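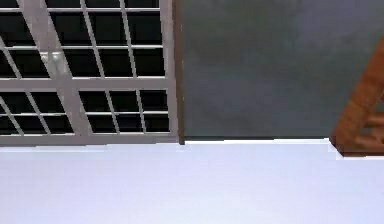
Irstead Household Bulletin, Issue 122, page 7

Care of Light-Colored Work Surfaces

Pale counters and tabletops show marks sooner than dark ones and should be cleaned on a regular schedule. Residents of the Condgate and Serngate buildings are asked to observe the following guidance.

Daily cleaning. Remove crumbs with a dry cloth before any liquid is applied. Wipe with warm water and a small amount of dish soap, then rinse with a second cloth and dry at once. Water left to stand will leave a ring.

Stains. Tea, coffee and berry juice should be treated the same day. Mix 2 tablespoons of baking soda with enough water to form a paste, spread it over the mark and leave it for ten minutes. Do not scrub. Test the paste first in a corner, particularly on natural stone, and never use vinegar on marble.

Front and back edges. Grease collects where a surface meets the wall. A soft toothbrush is suitable for this joint. Cracked sealant must be reported to the Montoya office and should not be filled by the resident.

Heat. Pans are to be set on a trivet or folded towel.

Window grilles near the kitchen should be dusted before the counter is washed. Guidance on oven doors appears in the January issue.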